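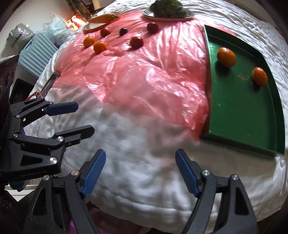 Handheld pair over the fruit sort. Blue ribbed pads fitted, green tray on the right.

GenRobot.AI handheld gripper hire - pair, with pads

Hire page updated December 29, 2020. Prices on the old PDF no longer apply, please bin it.

What you get
Two hand-held grippers, left and right
Blue ribbed finger pads, fitted
Spare pads, one set
Wrist straps
Hex key and a small screwdriver for the linkage screws
Padded case
Printed setup card (the Abubakar card, same one as before)

Hire is by the week. Minimum 2 weeks, longer is cheaper, ask. Deposit 60 pounds, back to you once the case is checked in. Collection from Skeltlow or we post.

What it's good for
Recording pick and place by hand, without an arm on site. One person, one gripper in each hand. Fruit, veg, packets, folded cloth, kitchen bits. Oranges into a tray is a decent first job - round, bright, easy to grab, easy to reset. Plums want a lighter squeeze. Leafy stuff is hard work, leave it till you've got your hand in.

Works on soft surfaces too. Beds, sofas, duvets. Things roll into the folds so go in from above and open wide before you drop down. Plastic sheeting is fine but it catches the light, so have a look at your first recording before doing a whole afternoon of them.

Not for hot pans. Not for anything heavy, a full kettle is too much. Keep blades out of the jaws, the pads cut easily and we do charge for them.

Setup
Charge first. Strap on, snug not tight. Open and close each hand a few times, both sides should move evenly. If one finger lags check the screws on the links, they work loose in the post somtimes. Don't overtighten.

Fitting new pads takes 3 minutes a side once you've done it before. Ribs face inwards.

Comments from hirers
"Used the pair for a fortnight, mostly groceries. Left one was a bit stiff to start with, fine after the screws were seen to. Arms ache by teatime. Would like a longer strap." - Aminu Fashola

"Good pads. Case is too big for my bike." - Vilgot Backlund

Longer straps are on order, will be listed seperately when in.

Also available
Panik stop button, wired, for people running the recordings back on an arm. Not needed for handheld work.
Spare pads, per set
Trays, green, shallow

To book send dates, postal address and a phone number. Late December bookings go out in the new year. No same day collection without ringing first.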